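消费者行为研究方法 第六讲讲义
整洁的桌面能让人更专注吗：读一类研究的办法

这一讲不教大家怎么收拾房间。市面上讲收纳的书已经够多，大部分我翻过，能查到出处的说法很少。我们要做的是拿“环境整洁提高工作效率”这句话当靶子，看它在变成常识之前经过了几道手，每道手上丢了什么。

课前请读完两份材料：Sedgwick 的综述短文（讲义包第一篇），以及家具品牌 Panar 的宣传册节选（第二篇）。后者是广告，但引文格式比不少学生论文还规范，所以更要小心。

一、这句话到底说了什么

“整洁”和“效率”都是日常用语，日常用语进了研究就要换成能测的东西，一换就有出入。

先看“整洁”。有人用桌上物品的件数，有人用物品之间是否对齐，有人干脆让受试者自己打分。三种测法之间未必一致。一张桌子上放着十二本书，码成两摞，按件数算是乱的，按对齐算是整齐的，自评则要看主人当天心情。宣传册里把三种测法的结果并排引用，读起来像三份互相印证的证据，其实说的是三件事。

再看“效率”。常见的指标有校对任务的正确率、坚持做一道无解题的时间、自我报告的专注程度。第二个指标尤其可疑：对着无解的题坚持得久，究竟算意志力强，还是算不会止损？原作者选了前一种解释，文中没有给出理由。

课堂讨论时，Chaiwat Wannasri 同学提过一个问题，我觉得应该写进讲义：如果把“坚持更久”换成“放弃更慢”，摘要还写得出来吗？请大家自己试着改写一遍，改完再看结论还剩多少说服力。

二、样本和条件

Sedgwick 综述里反复提到的那项实验，受试者一共72人，分到两个房间。一个房间整齐，一个房间堆了纸张、杯子和文件夹。最后进入分析的是64人，剩下的因为“未按要求完成”被剔除。

这里至少有三处要追问。

第一，被剔除的人来自哪个房间？文中没写。如果大多来自杂乱的那间，剔除本身就会改变结果，而且往哪个方向改变不好说。

第二，两个房间除了乱不乱，别的是否一样？杂乱的房间里多了杯子，有杯子就可能有气味；多了纸张，纸上就可能有字，有字就会有人去读。读字耽误了答题，这该记在“乱”的账上，还是记在“有东西可读”的账上？

第三，受试者知不知道研究者在看什么。走进一间刻意弄乱的实验室，多数人会猜到一点。猜到以后怎么反应，各人不同，有的会特别卖力，有的会觉得对方不认真，自己也就不认真了。

Fatos Gashi 后来试着重做，把杂乱房间里的纸全换成空白纸，杯子洗净，差异就小到看不出来了。他这份报告没有正式发表，我手里只有会议上的讲稿，所以不能拿它推翻什么。不过它提醒我们，原来的“效应”里装了多少别的东西，没有人称过。

三、从论文到宣传册

Panar 宣传册第二页写着：“研究证明，整洁的桌面使专注力显著提升。”请逐词对照原文。

“研究”是单数还是复数？中文不分，宣传册占了这个便宜。脚注列了四条，其中两条引的是同一篇文章的不同版本，一条是收纳品牌 Spahić 自己做的顾客问卷。

“证明”二字原文没有，原文用的是“提示”。

“显著”在原文里是统计学意义上的显著，到了宣传册里成了“很大”。这一步几乎每次都会发生，考试我也几乎每次都考。

“桌面”最有意思。原实验操纵的是整个房间，地板、墙角、书架都算在内，从没有单独动过桌面。宣传册卖的是桌面收纳盒，于是房间就缩成了桌面。

Spahić 的问卷另说几句。样本有3000人，看起来很吓人，比前面那个实验大得多。可是填问卷的都是买过产品并且愿意打开售后邮件的人，题目是“使用之后，您是否感到更有条理”，选项从“有一些”排到“非常”，没有“没有”。样本再大也补不回这个洞。Musyoka Ndung'u 在他的抽样讲义里有一个说法，大意是偏差不会因为人多就稀释掉，只会显得更笃定。我同意前半句，后半句他自己也没给证据，大家引用时留个心眼。

四、反过来的结论也要查

有人读到这里会很高兴，觉得既然“整洁有益”站不住，那就是“杂乱激发创造力”。这一派也有流行文章，常引的是 Dal Bello 关于工作室的访谈研究。

Ettore Dal Bello 访谈的是已经成名的设计师，问他们桌子乱不乱，多数说乱。由此得出乱桌子有利于创造，等于只数了活着回来的飞机。桌子同样很乱、却没有成名的人，不在他的名单上。况且“乱”是受访者自己说的，说自己桌子乱在那个行业里多少算一种体面，没有人到现场去核对。
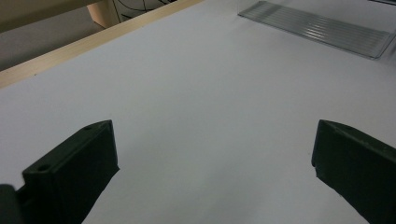
两派文章用的是同一套手法：先找一个容易想象的画面，再配一个数字，最后给一条建议。画面负责让人点头，数字负责让人不再追问。大家以后写作业，如果发现自己的第一段已经有了画面和建议，中间只差一个数字，请先停下来，想想这个数字是查来的还是找来的。

还有一种折中说法，叫“因人而异”，Wuvodard 的博客文章大多这样收尾。它听上去稳妥，可是同样需要证据。要说因人而异，就得指出按什么分、哪一类人得益、哪一类人受损，并且事先写明。事后把样本切来切去，总能切出一块符合预期的。综述附录里的分组多达十几种，只有惯用左手的女性受试者一组达到了显著水平，作者居然还给出了一段解释。

五、那么我们知道什么

知道得不多。找东西花时间，东西少一点、位置固定一点，找起来快一些，这一点有比较朴素的计时数据支持，也不太需要心理学。至于这能不能推到专注、意志、情绪上去，现有材料不够。我个人倾向于认为影响很小，但这只是倾向，请不要在试卷上写“老师认为”。

Drino 办公用品的技术手册反倒写得老实，只说抽屉分隔片可以减少翻找，没有提到大脑。讲义包第五篇可以对照着读。

作业（Friday 下课前交，纸质）

1. 任选一条与居家或办公环境有关的流行说法，追到最早能找到的出处，列出中间每一次转述改了哪些词。找不到出处也可以交，但要写清楚在哪一步断掉的。

2. 为“整洁”写出2种可操作的定义，并各举一个让该定义出丑的反例。

3. 重读 Spahić 问卷，改写其中三道题。改完请一位不上这门课的人试填，记下对方在哪里犹豫。

篇幅不限，抄摘要的退回。六月的答疑时间还没定，定了会贴在办公室门上。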